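Clellel 3 review: two hands, one bedroom, and a lot of YAML

Posted Friday, July 6, 2018

I've been living with Clellel 3 for long enough now that I've stopped swearing at it, so it's time to write it up. If you missed my earlier posts, Clellel is the control and planning package from Kaufmann, the one that's supposed to take you from "I own two arms and two hands with fingers" to "the arms do something useful" without writing your own motion stack. I've been running it on our humanoid upper body in the Urnodbridge bedroom, mostly on bed-making jobs: grab a corner, pull the duvet straight, tuck things in. Soft stuff! Everybody's favorite!

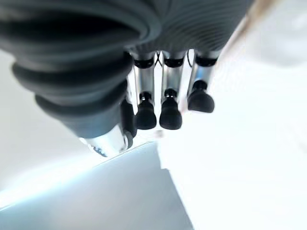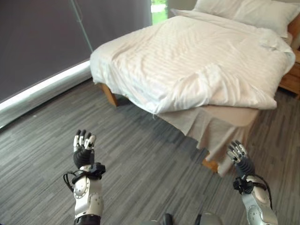 Wrist view first, then head view.

Let me start with the part I like best, which is the camera handling. In the old version every camera was its own little kingdom with its own clock, and lining up a wrist view with a head view meant a script, a spreadsheet and a bad mood. Version 3 gives you one timeline. You add the cameras, tell it which link each one hangs off, and the viewer lets you scrub through all of them together with the joint angles drawn underneath. I use that timeline more than anything else in the package. When a grasp goes wrong I drag back to the moment the thumb starts moving and look at what each camera had to work with.

Calibration is better too, though I have a gripe. The head camera went through on the first try. The wrist ones took a whole evening, and the reason is that the solver wants the calibration board to fill a good part of the view, and on a wrist camera a good part of the view is already hand. The fix is a mask file where you block out your own fingers. Great, except the mask is a fixed picture, and fingers move (that's kind of the point of them). I ended up parking the hand in one pose for the entire calibration. It's in the manual, on a page I found after I'd finished.

Now, planning. You get 2 planners in the box. The default one is quick and a bit rude — it finds a path, takes it, and if the elbow swings out wide on the way, well, you asked for a path. The other one is slower and smooths everything, and for anything near furniture I wouldn't use the default at all. You pick per task, and I wish you could pick per segment, so I could go fast through open air and slow down next to the mattress. Darmawan Tuhumury has a workaround where he chops each job into tiny tasks and gives every one its own planner setting. It works fine and looks horrible.

Collision checking deserves its own paragraph. Clellel treats the world as solid shapes. A bed frame is a solid shape, lovely. A duvet is not! If you leave the duvet in the collision model, the planner refuses to let the hand touch the very thing you want it to pick up. If you take it out, the planner thinks it can go straight through to the mattress. There's now a "soft" tag for objects, new in this release, and it lets the hand enter up to a depth you set. I was ready to be cynical about it and I've come around completely. I set a shallow depth for the top of the bed and a deeper one for the part that hangs over the side, and the number of plans it rejects for silly reasons dropped right away.

What the soft tag does not do is update itself. Once the fabric has been pulled, the shape in the model is still the old shape until you ask for a fresh scan, and you have to ask by hand or put the call in your script. I'd pay extra for a checkbox.

Perception is where I'm grumpiest. The bundled segmentation model is decent on hard objects and very shaky on white bedding. White duvet, white pillow, white sheet, all of it lit from a window: it tends to call the lot one big blob. Turning the exposure down helped. Retraining helped a lot more. I labeled 242 images myself over a couple of evenings (podcasts were involved) and after that it could find a pillow on top of a duvet most of the time. The labeling tool is pleasant, I'll give them that. Keyboard shortcuts for everything, and undo that really undoes. But I do think a package at this price should know what a pillow is.

Finger control is good, with a catch. You can work at the joint level, or use the grasp presets, and there are 9 of those. I use the pinch for sheet edges and a sort of lazy scoop for anything thicker, and I've barely touched the rest. The catch is that the presets assume the thumb starts open. If it starts tucked in, the first bit of the motion can run the thumb into the neighboring finger, and the software doesn't check fingers against each other unless you switch on self-collision for the hand. That's off by default. Please go turn it on. It costs you a little planning time and you'll never notice.

While I'm handing out chores: set your own torque limits before you run anything. The defaults are generous.

The editor is fine. It's a block editor on top and YAML underneath, and you can flip between the two, but comments you write in the YAML vanish when you flip back to blocks. I lost a nice long note to myself that way. Kipchumba Mabula reported it on the forum and Kaufmann say a fix is coming in August, along with a longer list of hand drivers.

How does it compare with Kandanby, which is what I used before? Kandanby is simpler and starts up faster, and if you've got one arm and a parallel gripper I'd stay there and be happy. It gets painful once there are two arms that have to agree on something. In Kandanby I was writing my own waits and hoping. In Clellel you tie the two arms together with a sync block and they both hold until the slower one catches up. For pulling a sheet by two corners, that block alone was worth the switch for me.

Support has been friendly and slow. I got a useful reply to every ticket, generally after I'd already found a way around the problem. The forum is quicker, so ask there first and attach your log, and check the log for your wifi password before you do (ask me how I know).

Would I buy it again? Yes, for two arms and proper hands. I'd budget a week for setup, and I'd do the wrist calibration on day one while you're still in a good mood. Next job on my list is pillowcases, and I've already got the soft tag depth wrong twice.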